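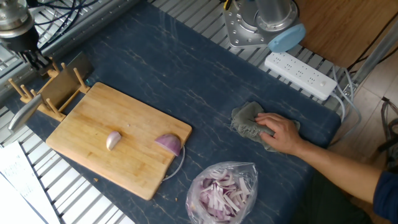 Figure 7.1 Onion preparation at a two-arm bench, with the cloth in use beside the board.

Chapter 7
Chores as a Test of Machines

Whether a machine can do a household chore is a badly formed question until the chore has been divided into parts. Slicing an onion, as an entry on a kitchen rota, takes one line. As a job for an arm and a gripper it includes finding the knife, taking hold of it, bringing it to the board, cutting, moving the slices elsewhere, putting the knife back and wiping down. Each part can fail separately, and a failure in one is often noticed only in the next.

This chapter treats the kitchen and the small workshop together. The tools differ, but the difficulties are shared: soft or slippery material, edges that must be kept away from people, and fixtures that move when they are touched. 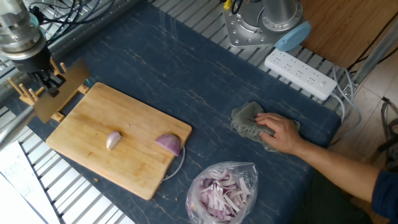
7.1 What counts as done

Greco's scheme, used throughout this book, gives each chore three grades. A chore is assisted if a person does any part of it by hand. It is supervised if a person only watches and may stop the machine. It is unattended if the room may be left. Carmela Greco drew up the grades for the Maltorura trials, in which each chore was repeated 100 times under one set of rules. A run was scored as failed if any part took more than 5 minutes.
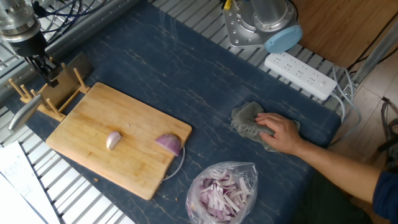 Grading depends on where the boundary of the chore is drawn. A narrow boundary, from first cut to last, flatters the machine. A wide one takes in the tool store and the cleaning. In Figure 7.3 the knife is in its rack and the wiping is being done by a human hand – under the wide boundary the chore is assisted, however well the cutting went. The Clalau method adopts the narrow boundary and the Boiko method the wide one, so their results should not be placed in the same table.

Holding the work raises a second problem. A half onion has a flat face and will sit still on a board, but it shifts as the blade enters from the side. A cook deals with this by curling the fingers over it and adjusting pressure at every stroke.
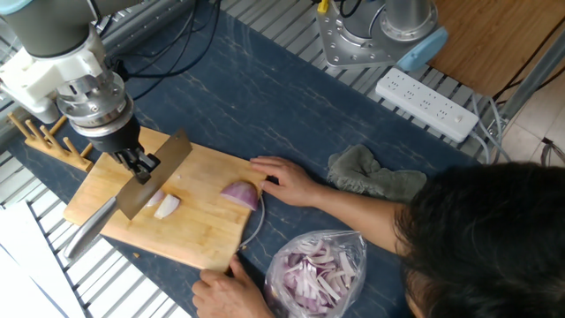
A machine may use a clamp, a spiked plate or a second arm. Clamps bruise soft food and must be reset as the piece gets smaller. A second arm avoids this at the price of more planning, and the two arms must be kept from meeting. The Brimosari workshop study found the same trade-off in trimming rubber seals, where 30 of the 100 failed runs were traced to the holding side and not to the blade.

Section 7.2 sets out the forces involved in a single cut. Readers without a background in statics should first work through the appendix.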